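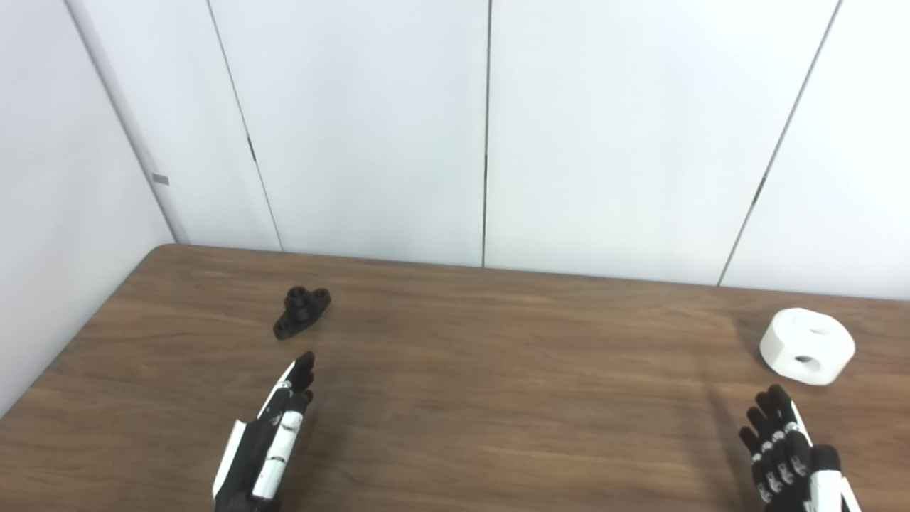
Do Study Playlists Help? A Check on the Trarneo Claim
Final report, Introduction to Research Methods
Submitted 6/19/18

1. Why I picked this

Trarneo sells a subscription to "focus music" and says on its sign-up page that listeners remember more of what they read. Half my dorm pays for it. I wanted to see where the claim comes from, and whether it holds up with students at Jargate.

2. Where the claim comes from

The page links to a summary of a survey with 2,274 responses. It is a survey of subscribers. They were asked if they felt they remembered more, and most said yes. People who had quit the service were not asked. There was no reading test of any kind, so I don't see how the word "remember" got in there.

The second source is a blog post from Rallis, a tutoring firm that offers a discount code for the playlists. I left it out.

3. What I did

I got 154 students to read 2 short passages of 500 words each, one in silence and one with a Trarneo playlist on headphones. Half had the music first. After each passage they answered ten questions, then rated how well they thought they had done.

4. Results

Scores with music and scores in silence were close enough that I would not bet on either. The test in my spreadsheet found no significant difference. The ratings were another matter. Students thought they did better with music, including many who did worse.

5. Problems

Everyone knew what was being tested. The passages came from the Irkavico reader, which some people had used in high school, and I did not ask who. Volume was left up to each person. Ten questions is a short quiz and could miss a small effect. I also went in doubting the claim, and I wrote the questions myself.

6. What I would say

My results don't show that music hurts. They also give me no reason to pay for it. If I did this again I would add a third group with ordinary pop songs and test everyone a week later.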